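Projects > Student Work > Home Builds > Kitchen Counter Arm

We use cookies to remember your settings. By staying on this site you accept them.

Kitchen Counter Arm: Project Report
Danai Gkikas
Wednesday, September 30, 2020

The goal was to get a small arm to pick up light dishes on an ordinary kitchen counter and put them back down within a marked distance of the target. I started in May at home in Duvanthorpe. The control software is Clirkov, which our class already used, with my own grasp settings added. 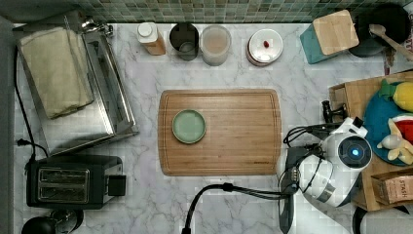 Figure 1. Overhead view of the counter, with the arm at right and the cutting board as work area.

The board was the fixed reference for every trial. I measured its corners before each session and typed them in by hand – slow, but my automatic corner finder kept following the veins in the marble. 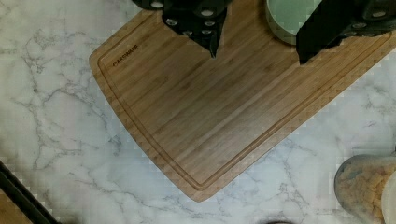

Wrist view and overhead view are saved together with one clock. Early on they drifted apart by two frames, and I had to throw out a week of trials.

In all I ran 126 trials. Most misses came from closing the fingers too high on a rim. Lowering the approach helped with cups and did less for flat plates.

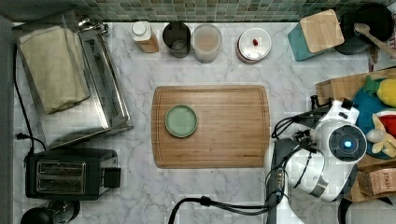 Tsolakis Robotics Club, Home Build Group

Cable routing still needs work. A loop that hangs near the gripper limits how far I trust the wrist to turn, so I capped the rotation in software. Next I want to try softer finger pads and repeat the plate trials with the same board position.

Recent reports
Civgate Door Sensor, Part 2
Rebuilding a 1994 Pen Plotter
Shared Workshop Dust Monitor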